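Open door at Orker, Brovwood, 3rd October

Wet car park, good coffee, a queue up the stairs by ten. Orker builds grippers and the software that learns from them, and once a year it lets the public in to have a go.

First room: benches, tools on hooks, a rack of printed parts in bins. Melaniia Horobets runs this bit. She hands you a gripper by its handle, no arm attached, and tells you to clear up a table. Cups, pegs, a sponge. Harder than it looks. My first cup went on the floor and she just gave me another one.

Every tidy-up gets recorded, 86 of them before lunch. Later the same fingers go on an arm down the corridor and the arm tries to copy what the visitors did. Visitors are sloppy, says Horobets, and she wants sloppy. Her own staff got too neat by September.
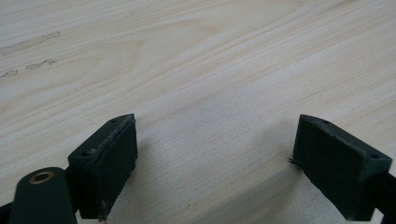
Why do the fingers have soft pads on them?

Hard plastic slides off anything glossy, so a grippy layer goes over the top and gets changed when it wears through.

Pads are Omar Najjar's department. Two dark green fingers facing each other, screw holes in the top, scuffed pale along the edges. He reckons a pair is good for 40 hours before the grip goes, less if children get hold of it. They had got hold of it. One boy spent a good while trying to pick up his sister's plait.

Down the corridor then. The arm is called Durán, after a street, nobody could remember whose. Yến Cao set it going on a table of pegs and stood back with her arms folded. It missed the first, had another go, got it. Small cheer. Then it stopped dead over the sponge and she had to restart it, which took 18 minutes and lost half teh crowd to the biscuits.

I stayed. Second run was better, slow but steady, pegs in the tray one after another. A retired joiner next to me wanted to know about the tabletop, not the robot. Cao did her best.

Also worth a look: Prapai Suwannarat's wall of broken fingers, all labelled with what killed them. Dishwasher. Door. Dishwasher agian.

Next stop for the kit is Flerkley library, 2 sessions, book at the desk.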